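Search this notebook Go

2022-12-05, Walholm kit, gripper pair

Pads swapped on both grippers after 1,843 closes. Old set glazed at the tip, one rib lifting. Pivot screws checked, one backed off a quarter turn. Refitted with threadlock.

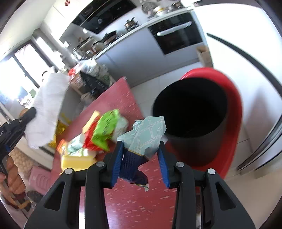

Zero offset redone afterwards. Jaw gap read 3 counts high on the right-hand unit; Dinesh Pathak's July note gives the same figure.

Grip check on thin film and bags, force limit 300.

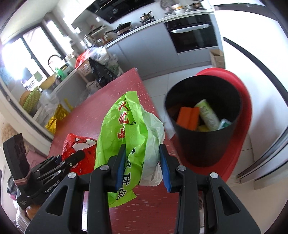

Pad alignment

Shimmed the right finger until both pads met flush. Linkage play now within the Yeoh sheet.
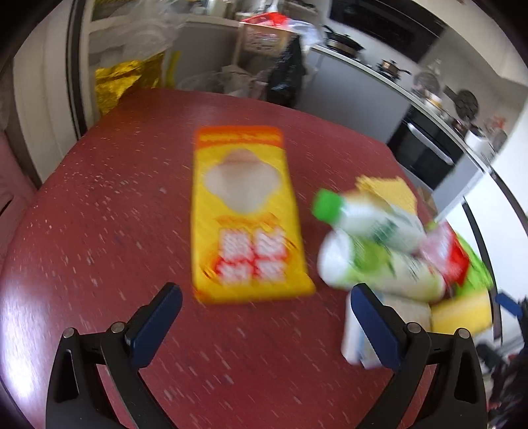
Exposure is still on auto and needs fixing before the next run. At the present setting the flat yellow packet smears badly enough that its top line of print can't be read. Sutrisno Liem to try a shorter shutter.

Log stopped at 173 on the second run, cable suspected. Spare ordered from Jusdale.

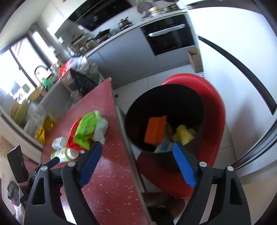
Fingers open over the bin, new pads fitted.

Wipe pads before packing away. Recheck threadlock tomorrow.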